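손으로 가르치는 로봇, 나는 여전히 이쪽에 건다

최종 수정: 2월

원격 조종으로 로봇에게 컵 분류를 가르치는 일을 시작한 뒤로 나는 주변 사람들에게 좀 피곤한 사람이 되었다. 밥 먹다가도 손목 각도 얘기를 꺼내니까. 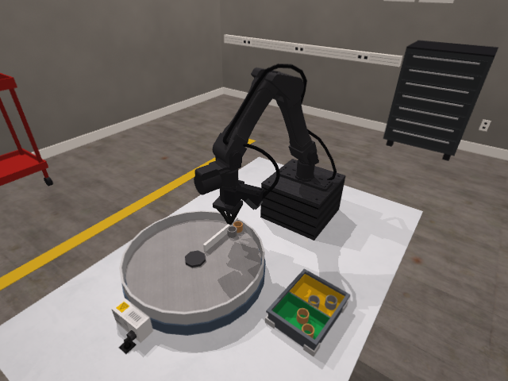 시뮬레이션 속 컵 분류 작업대. 회색 컵은 노란 칸, 주황빛 갈색 컵은 초록 칸에 놓여 있다.

작업 자체는 한 줄이면 설명이 끝난다. 회전판 위의 컵을 집어서 색에 맞는 칸에 넣는다. 규칙만 보면 코드 몇십 줄로 될 것 같고, 실제로 내 첫 반응도 그랬다. 좌표를 구하고 경로를 짜고 손가락을 닫으면 되는 일 아닌가? 그런데 조종기를 직접 잡아 보면 생각이 달라진다. 컵 두 개가 바싹 붙어 있을 때 어느 쪽부터 집을지, 손가락을 어느 틈으로 내릴지, 먼저 놓인 컵을 건드리지 않으려면 칸 안의 어디쯤에 내려놓을지. 사람은 이런 걸 말로 정리하기도 전에 손으로 정해 버린다. 나는 그 순간이 정말 좋다!

시연 학습을 못 미더워하는 사람들의 말에도 일리는 있다. 같은 사무실을 쓰는 오나 펠코넨은 시뮬레이터 안이라면 정답 위치를 전부 알 수 있으니 자동으로 궤적을 뽑으면 된다고 한다. 밤새 돌려 두면 아침에 데이터가 쌓여 있고, 사람 손목도 안 아프다. 맞는 말이다. 나도 비교해 보려고 자동 궤적을 3,000개 뽑아서 돌려 봤다. 깔끔했고, 지루할 만큼 서로 닮아 있었다. 모든 팔이 같은 높이로 올라가서 같은 각도로 내려왔다. 컵이 계획한 자리에서 손톱만큼만 밀려나도 거기서 어떻게 해야 하는지 보여 주는 궤적이 하나도 없었다.

사람이 조종한 기록은 딴판이다. 우리가 지금까지 남긴 시연은 2,903개인데, 그중 1,584개에는 어떤 식으로든 망설임이나 고쳐 잡기가 들어 있다. 내려가다 멈추고, 살짝 돌리고, 다시 내려간다. 처음엔 나도 이런 걸 지저분한 데이터라고 불렀고 잘라 내려고 했다. 말린 사람은 요니 세팰래였다. 고쳐 잡는 장면이야말로 로봇이 혼자서는 구경할 기회가 없는 장면이니 그냥 두자고. 그 말을 듣고 남겨 둔 게 올해 내가 한 결정 중에 제일 마음에 든다. 그 기록까지 넣고 배운 정책은 컵을 한 번 놓쳐도 허공에서 굳어 버리는 대신 다시 내려가 본다. 처음 그걸 봤을 때 나는 의자에서 일어나 손뼉을 쳤다(옆자리에 통화 중인 사람이 있었다).

물론 망설임이라고 다 귀한 건 아니다. 조종기를 잡고 딴생각을 해서 멈춘 것과 컵을 보느라 멈춘 것은 다르고, 기록만 봐서는 둘을 구별하기 어려울 때가 많다. 그래서 나는 시연하는 사람이 직접 표시를 남겨야 한다고 본다. 방금 건 버려 주세요, 하고 누르는 단추 하나면 된다. 나중에 남이 골라내는 것보다 훨씬 빠르고 덜 억울하다. 우리 쪽 단추로 버려진 시연이 약 200개쯤 되는데, 그중 상당수가 내 것이다. 점심 직후에 특히 많다.

팔을 직접 손으로 잡고 움직여 주는 방식도 나는 무척 좋아한다. 관절의 무게가 손바닥에 전해지고, 어디서 팔이 뻑뻑해지는지 몸으로 안다. 시뮬레이터에는 그게 없다. 화면 속 팔은 아무리 휘둘러도 팔꿈치가 얼마나 무거운지 알려 주지 않고, 케이블이 당기는 느낌도 없다. 그래도 컵을 엎는 데 겁이 없어진다는 장점은 크다. 초보자는 과감하게 내려가 봐야 는다. 그래서 나는 새로 온 사람에게 시뮬레이터부터 쥐여 주고, 진짜 팔은 그다음에 잡게 한다. 순서를 거꾸로 하면 다들 너무 조심스러워져서, 로봇도 그 조심스러움을 그대로 배운다.

하나 더 바라는 게 있다면 시연자의 이름이다. 데이터에는 관절 값과 시각은 빠짐없이 적히는데 누가 움직였는지는 빠지는 일이 많다. 빌호 이코넨의 시연과 내 시연은 재생만 해 봐도 안다. 그는 컵 위에서 한 박자 쉬고 내려가고 나는 비스듬히 들어간다. 두 사람 것을 구분 없이 섞었더니 로봇이 비스듬히 들어가다가 한 박자 쉬었다. 웃기면서도 꽤 감동적이었다. 다음 묶음부터는 시연자 항목을 넣기로 했고, 지금은 왼손잡이로 조종해 줄 사람을 찾고 있다.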